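4.2 Slippers and the idea of a "finished" room

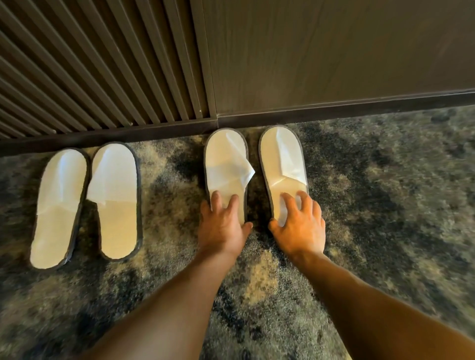 Figure 4. Two pairs of white disposable slippers on patterned carpet at the base of a wall, with two hands on the right-hand pair.

4.3 What counts as tidy

Hotel housekeeping guides tend to treat slipper placement as a solved problem. Put the pairs side by side, toes to the wall, and move on. We doubt it is that simple. Of the 26 room attendants we interviewed in Jillulville, 18 said they had been taught a rule for slippers, but the rules did not agree, and several attendants gave us two versions in the same interview.

Figure 4 shows why a written rule does so little work. The pair on the left would pass the usual test: the slippers are close together and point toward the wall. Yet one leans a little, and the thin white bands are creased on both. The dark gray piping makes any tilt easy to spot, at least for someone standing over it. Whether a guest walking in with a suitcase would see it is another matter, and we found no good evidence that guests do.

Thambiah argues that small items of this kind "carry the room," meaning that a guest judges the whole clean by them. The claim is repeated often in trade writing. It rests, as far as we can tell, on one set of 4000 comment cards collected at the Tolthorpe, where slippers were not asked about separately. Fakhoury reads the same cards and finds mostly complaints about noise.

There is also the matter of the bands. A soft fabric band that has been pressed flat holds its folds, and a loose corner can stick out over the sole however carefully the pair is lined up. Inspection sheets in our sample scored spacing and direction. None scored the band. An attendant may therefore spend time on a fault that the sheet ignores - or skip it and lose nothing. Huang's timing study folds all of this into "floor items," so it cannot help us here.

Related items
Fakhoury, J. Reading the comment cards again
Thambiah, A. Small things in guest rooms
Huang: Timing the room clean
Datix: Inspection sheets compared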